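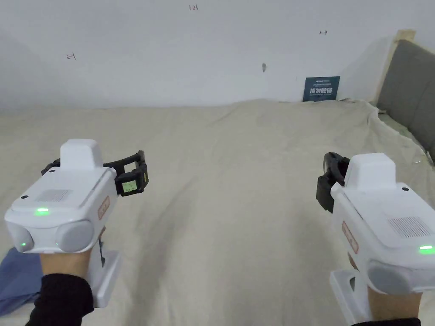

Suleiman Usman beginnt jeden Einsatz mit den Schrauben. Er betreut bei Atura die Handgreifer, mit denen Bewegungen für den Roboter Nekau aufgenommen werden, und er spricht über sie ein wenig wie ein Fahrradmechaniker. «Die Backen haben sechs Innensechskantschrauben», erklärt er. «Wenn eine davon nachgibt, dann trifft die Spitze nicht mehr auf die Spitze. In den Daten sieht man das erst spät, mit dem Finger fühlt man es sofort.»

Darum liegt der Schlüssel immer in seiner Jackentasche. Nach 3.000 Griffen, so hat er es für sich festgelegt, werden die Backen abgenommen und die Gelenke gereinigt. Am meisten stört der Stoff. Von Bettlaken und Tüchern kommen feine Fasern in die Mechanik, und die Finger schließen dann etwas langsamer. Er nimmt dafür einen trockenen Pinsel. Öl hat er einmal probiert, im März, und er wird es nicht wieder tun: «Danach klebte der Staub noch besser.»
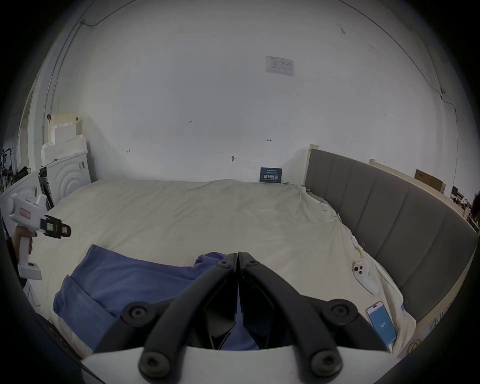 Bello Bassey möchte hier widersprechen. Ein kleiner Tropfen am richtigen Gelenk schade nicht, meint er, man müsse ihn nur gut abwischen, und der Pinsel allein reiche bei alten Backen nicht aus.

Usman hört das nicht zum ersten Mal. Wichtiger ist ihm, dass links und rechts gleich behandelt werden. Tauscht er an einem Greifer die Backen, dann prüft er auch den anderen und vergleicht, wie weit beide öffnen. Die Werte schreibt er in ein Heft, der letzte Eintrag trägt die Nummer 818. «Ein Programm dafür haben wir auch», sagt er. «Aber das Heft ist schneller offen.»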